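Where Does the Water Go When You Pull the Plug?

Every time you wash your hands or brush your teeth, water swirls around the sink and slips away down the drain.

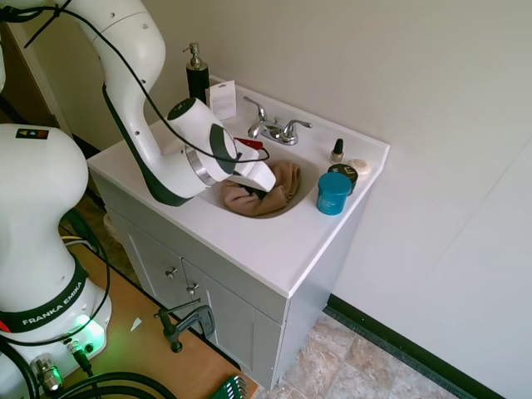

Under the sink there is a pipe with a funny bend in it, shaped a bit like the letter U. Grown-ups call it a trap. A little water always stays in the bottom of the bend, and that water works like a lid – it keeps the bad smells in the pipes from coming back up into your bathroom!

After the trap, the water runs into a wider pipe inside the wall or under the floor, where it meets the water from the tub and the toilet and maybe the washing machine too. All of it flows downhill together, out of the house and into a big pipe under the street called a sewer.

In the town of Jolthorpe, the sewer pipes slope gently all the way to the treatment plant beside the river. Nkechi Idahosa works there, and she loves showing visitors the big screens that catch sticks, rags and (once) a rubber boot.

Next the water rests in huge, quiet tanks, so the heavy bits can sink to the bottom. Then come the tiny helpers – living things called bacteria, so small you would need a microscope to see them. They are very hungry, and they eat up a lot of the dirt that is left.

When the water has been cleaned and tested, it goes back to the river.

Try it yourself: stir a spoonful of soil into a jar of water, leave it for 5 hours, and see what has settled on the bottom. Please don't drink it, even if it looks clear!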